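Finish for a maple board that lives on a workbench: film or oil?

143 comments | 37 shares

Posted by grungate_mill, February

I have a large glued-up board that sits on top of the bench and takes whatever I'm doing that week. Glue drips, pencil, light hammering, the kids' stuff on weekends. It currently has one coat of raw linseed oil from a previous owner and it is patchy. I want to strip it and start over.

Candidates are a wiping varnish (I have most of a can of Jender satin) or a hardwax oil. I don't care much about looks. I care about flatness, cleanup, and being able to repair one spot without doing the whole face. Shop is unheated, humidity swings between 37 percent and the low seventies over the year.

mendoza_joinery
Strip with a card scraper first. Sandpaper loads up immediately on half-cured linseed. Once you're through the gummy layer go to 120 and stop at 150. Going finer closes the surface and the oil has less to hold.

For a work surface I'd use hardwax oil, two thin coats, both faces. Both faces matters more than which product you pick. A board finished on one side takes up moisture on the other and cups.

planeiron
Disagree on the oil. With that humidity swing you want the slowest moisture exchange you can get, and a varnish film beats oil by a wide margin there. Three coats thinned, one full strength. Dried glue pops off it with a putty knife. It will not pop off oiled wood, it takes fibers with it.

mendoza_joinery
Glue pops off a waxed oil finish fine if you get to it the same day. And a film over a surface that gets hammered is going to crack. Then you have water getting under the edges of the crack and a gray spot you can't sand out without going through everything around it.

planeiron
He said light hammering. I have had varnish on an outfeed table for nine years. It has dents. The film is intact in all but a couple of them.

grungate_mill
Light as in tapping dowels. Chisel work happens elsewhere.

endgrain_ed
What is the glue-up orientation, and are there battens underneath? Finish slows movement, it doesn't stop it. If the battens are glued on across the grain the board will split or bow no matter what you put on top. Slotted screw holes, pan head screws, washers. Do that before you spend an evening on coatings.

grungate_mill
Two battens, screwed, round holes. I'll elongate the outer ones. Center stays fixed, I assume.

endgrain_ed
Center fixed, yes. Outer holes slotted across the width. A quarter inch of slot is plenty for a board that size.

lowbench
I'll put in a word for leaving it bare. Mine sits on pegboard, no finish at all, and I scrape it when it gets bad. Wood everywhere on it most days. No flaking, no recoating, nothing to match when I repair a spot.
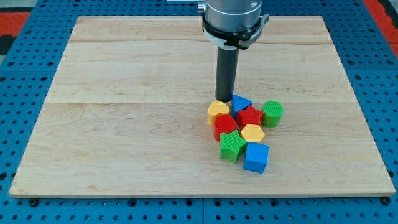 planeiron says bare is fine in a heated room and a mistake in an unheated one, and would like to know what the seasonal change across the width is before recommending it to anyone else.

lowbench
Never measured it. It doesn't rock and a straightedge doesn't show daylight that bothers me. Heated room, so point taken.

mendoza_joinery
Pegboard underneath does one useful thing, it lets some air to the back. A board lying flat on a solid bench top has one face breathing and one face sealed against the bench. Small spacers at the corners fix that. Add one in the middle if it sags.

gelach_supply
For the OP: check the date on the can. Wiping varnish that has been open a long time skins over and the driers go off. Put a swipe on glass and leave it overnight. If it's still tacky after 20 hours, don't put it on anything you want to use.

grungate_mill
Tested on glass. Still soft this morning, so the can is going out.

Plan as it stands: scrape, 150 grit, slot the battens, hardwax oil on both faces and the end grain, spacers underneath. If glue turns out to be a problem I'll try the varnish next year with a fresh can.

planeiron
You will have to get the wax off before varnish sticks. Mineral spirits, several passes, fresh rag each time. It would be easier to decide now.

mendoza_joinery
Give the end grain an extra coat. And lay the oily rags out flat outside to dry, don't ball them up in the trash.

endgrain_ed
Report back after a full year of humidity, please. A month tells us very little.

Thread viewed 3,525 times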